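Wie ein Roboter gepflegt wird

Auch ein Roboter braucht Pflege. Bei der Firma Motow sortiert einer Körbe und Kisten in ein Regal. Catherine Mackay kümmert sich um ihn.

Zuerst schaltet sie den Strom ab – das ist die wichtigste Regel. Dann wischt sie die Greifer sauber. Greifer sind die Hände des Roboters. Staub macht sie rutschig. Danach prüft sie die Kabel und zieht 4 Schrauben nach. Alle 400 Stunden bekommen die Gelenke neues Fett. Das dauert rund 66 Minuten.

Zum Schluss kommt der Probelauf. Dabei bewegt sich der Arm ganz langsam, und Catherine bleibt hinter der gelben Linie. 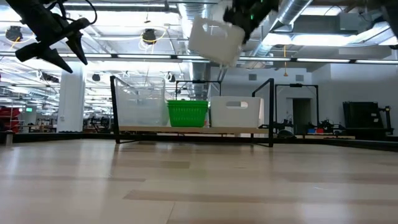 Der Greifer hält einen weißen Korb schräg über dem Regal.

Hält der Greifer zu locker, stellt Catherine am Computer mehr Kraft ein. Drückt er zu fest, nimmt sie etwas Kraft weg.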